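About Us | Dirkeck Juniors FC
By Alun Bevan, updated March

Dirkeck Juniors is a football club for under-7s up to under-16s. Girls, boys, mixed at the younger ages. We play at Fedum Park, pitches 3 and 4, and train on the astro next door once the clocks go back.

Started with 20 kids and 2 bags of balls. Now 289 registered players, which still surprises me when I do the forms.

What we're about: everyone plays. Half a match minimum, cup games included, no exceptions. Coaches sign up to that before they get a bib. Scores arent posted for the under-9s and below.
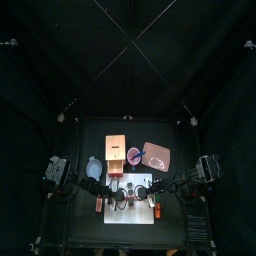

Megan wrote to us that her lad had sat on a bench for a whole season elsewhere and was ready to pack football in, and that he got a full half in his first game here, at left back, and talked about it all the way home. We get a fair few like that.

Coaching. Every team has two adults, both checked, both first aid trained. Keepers get their own session, 6pm, far end of the astro. Bring gloves if you have them, spares in the shed if not.

Teams at the older ages go by training squad. Bravo is the Saturday league side, Masine plays friendlies and the summer five-a-sides. Players move between teh two through the year, just ask your coach.
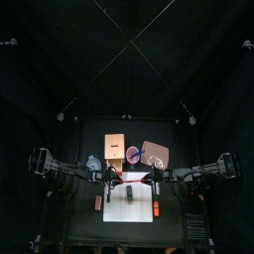
Subs are monthly and cover pitch hire, refs and league fees. Kit is extra, but theres a swap rail by the clubhouse door, boots mostly, some shin pads. Struggling with costs? Have a quiet word, it stays private.

Summer tournament is the big one, 200 players last time. Parking is tight, walk if you can.

Filed under: Club Info, Junior Football

Contact the club | © Dirkeck Juniors FC | Back to top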